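Home Workshop Basics, Session 4: The Table You Work On
Notes by Elba Henríquez
28 June 2021
Shares 8 | Comments 2

Welcome back, everyone, and thank you for bringing so many of your own tabletops in to show me last time (even the heavy ones!). I promised we would spend a whole session on surfaces, so let's settle in and do it properly.

A top made of joined planks is never one even color, and I hope by the end of tonight you'll have stopped wishing it were. Each board has its own grain. You will find dark streaks, pale bands, and little reddish marks, and before you reach for the sandpaper please stop and run a fingertip over them. If the mark is smooth and follows the grain, it is most likely part of the wood, and sanding will only make a hollow. A spill usually has a ring or a hard edge to it.

Next, the seams. Look along the long ones first, then find the shorter ones where board ends meet. Crumbs and grit love those corners. Brush along the seam, wipe with a barely damp cloth, and dry it straight away. Bautista Paredes asked me whether he could scrape his out with a screwdriver, and I'm afraid the answer is still no, Bautista.

Then there is the matter of what we leave lying about. I'm as guilty as anybody, with my mug and my pliers and four pencils! Cups tip over, and metal tools can scratch a soft top if you drag them, so lift them when you move them.

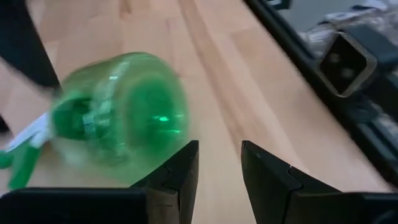 Fig. 1. Joined planks with a darker streak in the grain; green container on its side, green-handled hand tool next to it.

For next session, please clear your own table completely, clean the seams, and make a quick pencil sketch of the grain. Mark anything you aren't sure about and we'll go through the puzzles together over tea.

Related notes
Session 2: Brushes, Cloths and Dusters
Session 3: Looking After Hand Tools
A Visit to the Saltcombe Workshop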